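**Brikgate hand-guide kit, three months in**

Bought for the packing bench at Brullside in January. Replaces the old Negri pendant, which everyone hated. Paid £2462 for the handle, the wrist camera and a year of the Urkurari recording software. Notes below, typed between shifts so excuse the state of them.

Setup: quick. Handle clamps on above the gripper, one cable, done before lunch. Software took longer. Wanted a licence key twice, then lost it.

Teaching by hand is the good bit. Squeeze the handle, arm goes slack, you push it through the pick and let go. Feels heavy for the first ten minutes then you forget. New starters get a usable demo on day one. Wrist is stiff when you twist it though — anything lying at an angle takes two hands and a bit of swearing.

We teach with snacks. Cheap, and a fair mix of stiff and floppy. Job is pick one, put it on the tray, go home. 32 demos per item is our rule now. Tried fewer, regretted it.
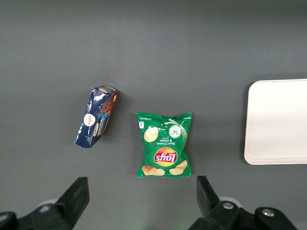
*Wrist camera view: blue snack box, Lay's Sour Cream & Onion, white tray over on the right.*

Boxes are easy to teach if you line the fingers up across the narrow way. Crisps are harder. By hand you squeeze too much as you can't feel the bag, only the arm. Switched to the remote controller for those and it went better, slower but gentler on the packet. Trigger is nicely graded. Lag is noticable over the wifi so plug it in.

Picture from the wrist is clear enough to work from. Shiny packets throw back a few highlights, hasn't bothered us.

Moans. Playback list has no search, and we've got 307 recordings in there. Deleting one takes four clicks. Handle strap frayed by week six. Manual is dreadful, skip to the page on zeroing the gripper and bin the rest.

Support answered in a day, fair play. Sent a new strap free.

Four out of five. Would buy again, but get teh longer cable.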